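A morning at the Miltus laundry open day
Dec 29, 2021

I'd been meaning to go to one of these for ages, and with nothing on between Christmas and New Year I finally caught the number 12 bus out to Atska. Miltus does the washing for hotels and the swimming baths, and twice a year they let people in for a nose round. Tickets were 9 euros with coffee and a bun, which I thought was fair!

The sorting hall
You start where the vans unload. It was louder than I'd expected (take the earplugs) and smelt strongly of chlorine from the baths' towels. Our guide had worked there ten years and could tell which hotel a sheet came from by its hem.

The ironing line
My favourite part. Sheets go in one end of the big Woltero press and come out folded at the other – I could have stood there all day. They keep the room warm, so leave your coat in the lobby.

Towels and small loads
Coloured towels are kept apart from the white ones, and the purple fluffy sort get a talk of their own. Fabric softener is a bad idea, apparently, as it stops them soaking anything up. I've been doing that wrong for years.

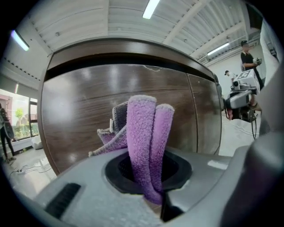 Getting there and eating
Bus 12 stops at the gate, and the last one back leaves at 10 past four. I had pea soup at Ots across the road. The next open day is in January, booking by phone only.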